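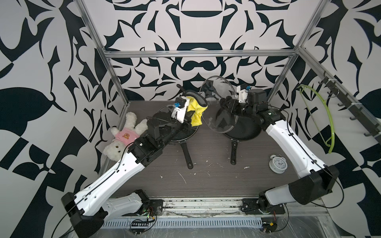

About Gistirix

Gistirix is a small company that tests whether robot arms can do ordinary chores. We do not build the arms and we do not sell them. Manufacturers, landlords, kitchen suppliers and a few care providers come to us with a job they would like to hand over, and we tell them how close a machine is to doing it.

The short answer for most household work is still "not yet." A dishwasher does one thing in a closed box. Wiping a table means picking up a cloth that never lies the same way twice, moving whatever is in the way, and putting it back. People do this without thinking. Machines find the cloth harder than the pan.

How we work

Our test tables are set up with things you would find in a home. The Drakos table is the kitchen one: frying pans, glass lids, cleaning cloths, and a few objects that have no business in a kitchen, left there on purpose. Real counters have clutter on them, and a robot that only works on a bare surface is of little use to our clients.

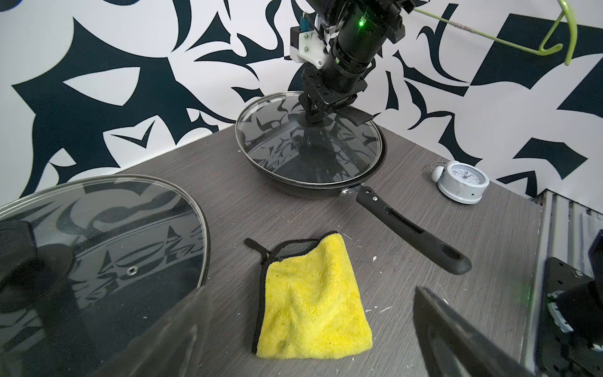
Lids come up more than any other item in our kitchen work. Clear glass is difficult for cameras, and the knob is a small target. An arm has to close on it squarely, lift without dragging the pan along, and set the lid down somewhere it will not slide. Each of those steps is scored on its own, so a client can see which part of a chore is the weak one.

Every chore is run 40 times before we report a result. We publish failures in the same table as successes. Since opening we have logged 1,890 runs on kitchen chores and 689 on laundry, which is our slowest area by a wide margin.
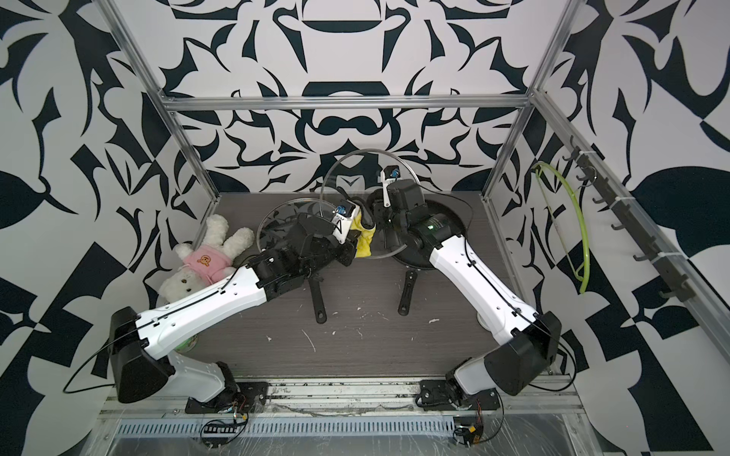 Two arms at the Drakos table, one holding a yellow cloth.

Shop-floor work

Our second line of testing, Dridura, covers light shop-floor jobs: sorting parts into bins, loading trays, wiping down benches. Results here are better than in the kitchen. Parts are stiff, they come in known sizes, and the bench can be laid out to suit the arm. We have 377 runs on file so far and expect to add packing tasks in November.

Skunero is our scoring sheet. It rates a chore on time taken, help needed from a person, and the state things are left in afterward. Clients may use it in their own buildings at no charge.

Visits

We take small groups by appointment. Please allow two hours and wear closed shoes.

Page last updated Friday, February 28, 2025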